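### 3.2 Table layout and coasters

Mugs kept together on one tray, coasters spread behind – see Fig. 2.
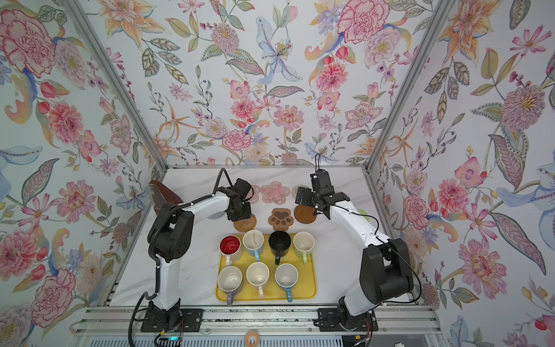
**Figure 2.** Tabletop with seven mugs on a yellow tray; coasters toward the back.

Coasters were mixed on purpose: woven rattan, round wood, flower shapes, one paw-shaped with a paw print. Raters (n = 24, recruited by Opoku) sorted them by "would use at home". Woven came first, paw print split the group – 14 liked it, the rest didnt. Floral walls and marble pattern kept for all sesions. Glare on clear coasters not scored, see Hamann's notes from May.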